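Riltport Teleoperation Working Group
Minutes of the meeting held 11/07/2021, Nomura room and by phone
Present: data collection, controls, annotation, safety. Jirnen joined by phone for items 2 through 5.
Apologies: mechanical (comments sent in writing, read out under item 4).

1. Minutes of the last meeting

Accepted with one correction. Under "Leader arm calibration," the phrase "before each session" should read "before each operator change." The master copy will be corrected by data collection.

2. Network cable task, status

The group reviewed the network cable task on the tabletop rack, recorded with two arms under Tidomeo remote control.
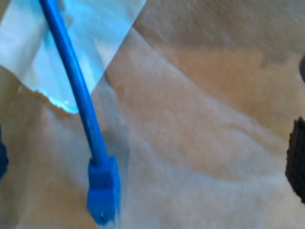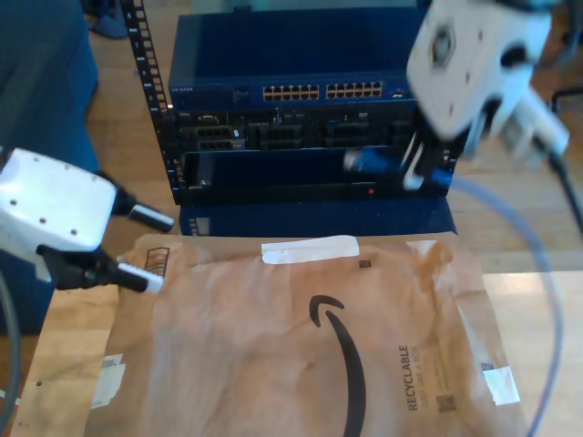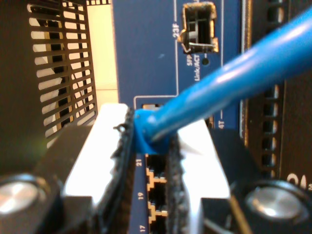 Data collection reported 63 accepted episodes against the target of 400. Rejected episodes are not in that figure. They are kept in a separate folder with the reason code, and annotation asked that this continue, as the codes are being used to revise the operator sheet.

The most common reject code is still "regrasp after contact." The operator brings the plug to the port at a small angle, feels or sees that it has stopped, and opens the gripper to take a new hold. The plug then swings, and the rest of the episode is a recovery. Jirnen asked whether these should be rejected at all. Their position is that a model trained only on clean insertions will not know what to do when it misses. Data collection agreed in principle but noted that most of the recoveries on file are poor ones: long pauses, reversals, and in several cases the operator letting go of the cable altogether.

After discussion it was agreed to split the code. A regrasp that ends in a seated plug with no pause longer than 3 seconds will be accepted and tagged "recovery." Everything else stays rejected. Annotation will go back through the rejected folder once the tag is live in the tool and pull out what qualifies. No estimate was given of how many that will be.

Jirnen also asked for the port number to be recorded for each episode. At present it goes in the free text field, and operators write it in different ways ("port 19," "P19," "19 lower"). Controls will add a required field to the Tidomeo start screen. Existing episodes will be filled in from video by annotation. Where the printed number cannot be read in any view, the field is to be left as "unknown" and not guessed.

3. Kinesthetic teaching compared with remote control

Controls gave a short report on the side-by-side trial. The same cable task was shown in two ways: by leader arms through Tidomeo, and by hand, with the operator holding the arm at the wrist and moving it with the joints in gravity compensation.

Moving the arm by hand gave smoother approaches. Operators lined up the plug sooner and made fewer small corrections in the last part of the motion. Most of them said it was easier to tell when the plug had touched the port.

Drawbacks noted:

The operator's hands and sleeves are in the wrist views for much of the episode.
Gripper opening and closing has to be done by foot pedal, and the timing is late.
Two-arm work by one person is awkward. One hand per wrist leaves nothing to steady the joints further up, and the elbow drifts.
Recorded torques include the operator's push and cannot be used for the contact signal.

Jirnen said the first point rules it out for their training runs as they stand. Controls suggested keeping kinesthetic teaching for one purpose only, which is to record approach poses that can be replayed without the operator in view. The replay would be recorded as the episode and the hand-guided pass thrown away. Annotation asked how a replayed pass would be marked. It was agreed that it must carry its own source tag and must not be mixed with live remote control in the same batch.

A small replay set will be recorded on the existing rack. Size to be set by controls. Decision on whether to go further is held over to the next meeting.

4. Gripper pads and cable grip

Written comments from mechanical were read out. Summary: the textured pads hold a round cable jacket well at moderate force, but they wear at the inner edge, and a worn pad lets the plug roll between the fingers. Roll is hard for the operator to see from the overhead view. Mechanical recommends replacing pads in pairs.

Data collection said pads are now changed when someone notices, which is too late. Controls pointed out that the gripper log already holds closing width and motor current, and a worn pad should show up as a slow drift in width at the same current on the same cable. They will plot this for the accepted episodes before anyone writes a schedule.

There was some discussion of where to hold the cable. The operator sheet says "grip the connector body." Several of the better operators grip the cable just behind the boot instead and let the plug find its own angle. Others said this only works when the cable is stiff and comes in from the right side; with a soft cable the plug tips down. Jirnen would prefer one grip for the whole batch. Data collection would prefer to allow both, on the grounds that the two grips are easy to tell apart afterward and a single rule would throw out good episodes.

Agreed: both grips are allowed for now. Operators will choose before the episode starts and not switch part way through. The choice goes in the start screen together with the port number. To be looked at again when the batch reaches half of target.

Latch orientation was raised and not settled. The operator sheet is silent on it. Mechanical to write one paragraph -- with a drawing, if possible -- showing which way the latch faces for the upper and lower port rows with the rack in its usual position.

5. Remote control link and operator view

Controls measured the delay between leader and follower at the Nomura station. It is steady in normal use, but it climbs when a second station starts its upload. Operators notice it first in the gripper, which closes after they expect it to, and they respond by squeezing harder. Uploads will be moved to after the end of the session. The upload script will refuse to start while a Tidomeo session is open on the same segment.

Operators have asked for a larger wrist view. During insertion they look almost only at the wrist view of the arm holding the cable, and on the present layout it has the same size as the others. Controls can make the layout switchable by pedal. Concern from safety: if the overhead view shrinks, the operator may not see the other arm. Safety accepts the change on condition that the overhead view never falls below its present size and that the wrist view grows into the unused area beside it.

Focus on the wrist cameras is acceptable at working distance. Very close to the lens the plug goes soft. Jirnen said this does not matter for training as long as it is the same in every session. Settings are to be locked, and the lock checked when cameras are cleaned.

Force feedback on the leader arms: no change. Jirnen asked when it would be available. Controls would not give a date.

6. Session start and table setup

Annotation reported that the starting layout varies more between operators than within one operator's own sessions. Some set the cables out the same way every time. Others barely look at the table. The group wants variation, but it wants it spread across operators.

Data collection will print a set of start cards. Each card gives the rack angle, which arm begins, and where the cable lies at the start. Packaging and other loose items may be left on the table if the card says so. Cards are drawn at random and the card number is logged. An operator who draws a card that cannot be set up (cable too short, port out of reach) puts it back, draws again, and writes down the number.

Rack must be clamped or weighted before any pull task. It moved during a removal in May and the episode had to be stopped by hand.

Between episodes the arms go to the rest pose. Some operators have been skipping this and starting from wherever the last episode ended. Annotation finds these by the first few frames of joint data and rejects them. Operators to be reminded at the start of the shift.

7. Safety

One stop recorded since the last meeting. The right arm reached its force limit while pushing on a plug that was not aligned. Stop worked as set. No damage found on the port or the fingers. Limit is unchanged.

For kinesthetic work, the speed cap stays on in gravity compensation mode and a second person stands at the stop button. This applies to the replay set under item 3 as well.

8. Actions

Controls: required fields for port number and grip in the Tidomeo start screen; upload lockout; pedal layout for wrist view; width and current plots; size of replay set.
Annotation: "recovery" tag, review of rejected folder, port numbers for existing episodes.
Data collection: start cards, reminder on rest pose, revised operator sheet, correction to previous minutes.
Mechanical: paragraph and drawing on latch orientation; check stock of pads.
Jirnen: send the list of fields their loader expects, including source tags.

9. Other business

The spare leader arm is still at Jirnen. They will ship it back with the next equipment return.

Next meeting in the Nomura room, same phone line. Items for the agenda go to data collection.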